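The Drawer Under the Phone

My grandmother kept 134 handkerchiefs in the drawer under the telephone, and I know the number because I counted them the November we cleared out her house. I sat on the hall floor with my coat still on and made little stacks, and my aunt kept stepping over me with lamps. Plain white ones for church, big checked ones that had been my grandfather's, a dozen with somebody else's initials. I took the whole lot home in a shoebox and had no plan for them at all.

That was four years ago. I now carry one every day, I own an iron for the first time in my adult life, and I have opinions about hems. My kids find this very funny.

It started with a cold, one of those long ones where your nose is raw by the third day, and I'd run out of tissues at ten at night. So I opened the shoebox. Old cotton that has been through the wash a few hundred times is the softest thing you will ever put on your face, and by morning I was a convert (a sick, grumpy convert, but still!). 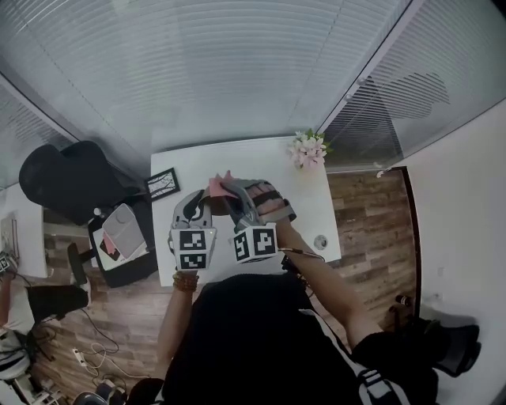
Small cloths used to be a real part of a household budget, and once you start poking around you find them everywhere. My mother-in-law had one set for glasses, one for silver and one for company, and heaven help you if you mixed them up. Color was the usual way of keeping them straight. A little pink cloth like the one over the white desk would have gone to eyeglasses in her kitchen, and the blue ones did the good spoons. I've borrowed the system and mangled it, so in our house pink means noses and everything else is up for grabs.

I wanted to talk to someone who knew more than I did, and a friend sent me to Shafiq Marikar, who runs a linens stall at the Endach flea market on the old fairground. He's been at it since he was a teenager helping his uncle. His handkerchiefs are in wooden fruit crates, two dollars each or more if there's lace, and on a good weekend he'll put out 1,000 of them and go home with the crates half full.

"People pick them up and smell them," he told me. "Every single one. I don't know what they expect."

I had just smelled one. It smelled like starch.

Shafiq showed me how to look at a hem. You hold the corner up to the light and run your thumb along the edge, and if it's been rolled by hand you'll feel it, a fat little cord with tiny uneven stitches. Machine hems lie flat. He isn't snobby about it, and the one in his own back pocket was a machine-hemmed plaid he'd had since high school. I bought six and then went back for two more, and then a tablecloth I didn't need.

You can still buy them new, of course. Cornetti, a small shop two towns over from me, does a cotton lawn square that I give to everyone who graduates or gets married. The owner is Arsalan Mohmand, a very tall, very soft-spoken man who trained as a shirtmaker and drifted into handkerchiefs when a customer asked for something to match a wedding tie. He sold 225 the first year and 717 last year, and he told me that second number twice because he could hardly believe it himself. Most of his buyers are in their twenties. Some want them for allergies, some for the subway in August, and a surprising number want them to cry into at weddings.

I asked him about the germ question, which is the thing everybody brings up with me at parties. He shrugged and said he washes his hot, uses a clean one every morning, and carries a second if he has a cold. That's pretty much what I do too. Mine go in with the towels.

Ironing is where I lose people. But a handkerchief takes less than a minute, and it's the only ironing I've ever enjoyed - you start in the middle, push out to the corners, fold it in half and in half again, and there's this warm flat square in your hand. I do a week's worth in front of the TV. My daughter, who laughed the loudest, has started taking the ones with the blue border. She says she isn't, but I know what's in that shoebox.

If you want to try it, don't buy a set. Ask the oldest person in your family first. There's very likely a drawer.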